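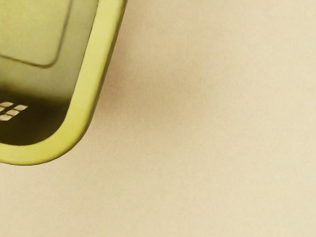
A lime-green plastic container with a rounded corner.

Reuse Needs Rules, and the Rules Should Be Simple

By Rawan Hakim
21 Apr 2021

The town of Allthorpe will decide this spring whether to extend its container deposit program to every food business within its limits. The council should vote yes. It should also rewrite the program before doing so, for the present version asks too much of small shops and too little of large ones.

Under the pilot that opened in February, customers pay a deposit of 2 dollars on a reusable container and recover it on return. Nearly 675 households have registered. Participation is strongest near the Zoubi market, where the return counter keeps long hours, and weakest in the outer districts, where residents must travel across town to get their money back.

A deposit that is hard to recover is a fee. Residents understand this and behave accordingly. The council's first duty is therefore to require that any business selling food in a deposit container also accept one, regardless of where it was bought.

The second matter is washing. Majdi Awwad, whose bakery joined the pilot in its first week, has told the council that cleaning and storage take up one employee's entire afternoon. A supermarket can absorb that cost. A bakery with a single sink cannot. The town should pay for shared washing at a central site and recover the expense through a license fee scaled to sales.

Opponents argue that the market will settle these questions without public direction. The record does not support them. Private return programs have come and gone in this county for 12 years, each with its own lids, its own labels and its own terms. Customers grew tired of sorting them – and so did the shops.

Allthorpe has regulated weights and measures since 1824. A common standard for containers belongs to the same tradition and would place no greater burden on honest trade. The council has the authority to set one and should do so before the pilot expires.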